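Schubversuche mit Tischroboter: Kraftgrenze, Werkzeug, Protokollpflicht

Forum > Robotik im Labor > Normen und gute Praxis

jirnora_lab
20. Januar 2021

Wir überarbeiten gerade unsere Hausregel für Schubversuche auf dem Tisch (nichtgreifende Manipulation, ein Stab als Werkzeug, lose Klötze auf einem Holzbrett). Der Entwurf von Lejla Zupan sieht derzeit vor:

Geschwindigkeit am Werkzeugmittelpunkt maximal 200 mm/s
Mindesthöhe der Stabspitze über dem Brett 3 mm, softwareseitig erzwungen
Freigabe der Bewegung erst nach Sichtkontrolle des Arbeitsraums
Brett mechanisch gesichert, Klötze lose

Strittig ist bei uns die Mindesthöhe. Zwei Kollegen halten sie für überflüssig, solange der Arm bei Kontakt ohnehin abschaltet. Ich sehe das anders. Die Abschaltung ist eine Schutzfunktion und gehört nicht in den normalen Ablauf.

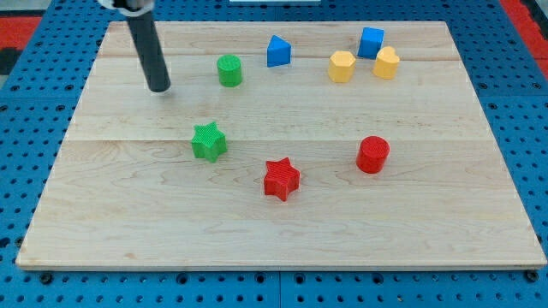

Zweiter Punkt ist die Form der Stabspitze. Im Entwurf steht »abgerundet, ohne scharfe Kanten«, ein Radius ist nicht angegeben. Hat jemand dafür einen Wert in der eigenen Regel stehen, und wie wird er begründet?

Pluter787
Zur Mindesthöhe: beibehalten, aber bitte nicht als festen Wert gegen das Basiskoordinatensystem. Holz arbeitet. Wir hatten im Oktober ein Brett, das nach einem Heizungsausfall in der Mitte hochkam, und die Spitze lief trotz Sperre auf. Seitdem wird die Ebene vor jeder Serie an den Ecken und in der Mitte angetastet, und die Sperre bezieht sich auf die gemessene Fläche.

Radius: bei uns keiner vorgeschrieben. Die Beurteilung erfolgt über die Gesamtanwendung, also Kraft, Fläche, Geschwindigkeit und Zugang. Ein Zahlenwert für die Spitze allein sagt wenig.

nina_r
Ich widerspreche beim Radius. Gerade weil die Kontaktfläche in die Druckbeurteilung eingeht, muss sie bekannt sein. »Abgerundet« kann jeder schreiben. Wer die Spitze nachdreht oder austauscht, verändert die Risikobeurteilung, und ohne Zahl im Dokument fällt das bei der nächsten Prüfung nicht auf.

Außerdem fehlt mir im Entwurf das Thema Quetschstellen. Bei senkrecht stehendem Stab ist die Abwärtsbewegung der kritische Fall, seitliches Schieben deutlich weniger. Die Grenze von 200 mm/s sollte daher nach Richtung getrennt werden. Für die Abwärtsbewegung haben wir 20 mm/s, sobald die Spitze unter Klotzhöhe plus Reserve ist.

Pluter787
20 mm/s nach unten macht lange Messreihen unbrauchbar langsam. Bei jedem Neuansetzen fährt man hoch, versetzt, fährt wieder runter.

nina_r
Nur auf dem letzten Stück. Darüber darf schneller gefahren werden. Wenn die Taktzeit daran scheitert, ist die Freifahrhöhe zu groß gewählt.

kst_Jerham
Ergänzung aus Sicht der Prüfpraxis. Die Begriffe gehen hier etwas durcheinander. ISO/TS 15066 behandelt den kollaborierenden Betrieb. Wenn der Tisch eingehaust ist und während der Bewegung niemand hineingreift, ist das eine andere Ausgangslage, und die Hausregel sollte zuerst festlegen, welcher Fall gilt. Bei uns in der Halle stand jahrelang beides in einem Dokument, mit dem Ergebnis, dass sich jeder den bequemeren Absatz ausgesucht hat.

»Sichtkontrolle« ist in der Form nicht prüfbar. Schreibt hinein, wer kontrolliert, was kontrolliert wird und wo es abgezeichnet wird. Mindestens: keine Fremdteile auf Brett und Lochplatte, Befestigung des Stabs am Flansch fest, Leitungen frei.

jirnora_lab
Danke. Der Tisch ist nicht eingehaust, zwischen den Durchläufen wird von Hand neu ausgelegt. Während der Bewegung ist der Zugriff organisatorisch untersagt, technisch verhindert ist er nicht.

kst_Jerham
Dann reicht das Verbot allein nicht. Zum Umlegen der Klötze sicherer Halt über Zustimmtaster oder Schutzstopp, Wiederanlauf nur durch bewusste Handlung außerhalb der Reichweite. Ein Pausebefehl aus dem Skript zählt nicht als sicherer Halt.

m_feldweg
Das halte ich für überzogen. Ein Arm dieser Klasse mit aktiver Kraftbegrenzung, Klötze von ein paar Gramm, geschultes Personal. Mit Zustimmtaster für jedes Umlegen ist der Versuchsbetrieb praktisch tot, und am Ende klemmt jemand den Taster mit Klebeband fest.

kst_Jerham
Das Gewicht der Klötze ist dafür unerheblich, der Stab ist das Werkzeug. Schutzstopp über Lichtgitter ist möglich, dann entfällt der Taster.

jirnora_lab
Stand für die nächste Fassung: Ebene vor jeder Serie antasten, Sperre auf gemessene Fläche beziehen, Abwärtsgeschwindigkeit getrennt begrenzen, Radius als Zahl mit Zeichnungsnummer. Lichtgitter wird angefragt. Beim Zustimmtaster haben wir intern noch keine Einigung, den Absatz lasse ich bis dahin als offen markiert.

nina_r
Bitte auch aufnehmen, dass ein Spitzenwechsel die erneute Vermessung des Werkzeugmittelpunkts auslöst. Sonst stimmt die Mindesthöhe nicht mehr.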